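Relatório de progresso – Projeto Udodwood, produção de flores de corte
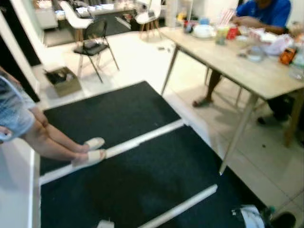 Última atualização desta página: 21 de abril de 2020

No período em análise foram plantadas 3448 roseiras nas estufas de Tetel, sob a coordenação de Štěpánka Rusnák. A rega gota a gota está instalada em 12 canteiros. A câmara frigorífica – adjudicada à Głowacki – será entregue em julho. Solicita-se a libertação da segunda tranche, destinada à compra de 200 caixas de transporte.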